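Ferkel has put in for a second gripper arm for its booklet bench, 2,829 pounds with the mount, and wants an answer by June. Stapling and refills only for now – no folding. Lead time 8 weeks, maybe more.

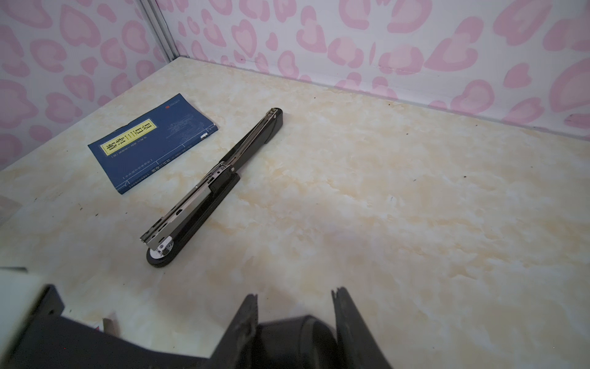 Unathi Steyn would sooner lease one from Mnguni for the first year and see what the repairs come to. Fair point, but the lease quote isnt in yet. Training is extra either way, roughly 20 hours.

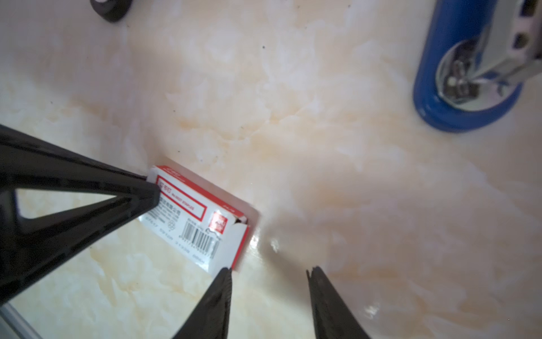
A box of staples on the bench, next to the gripper.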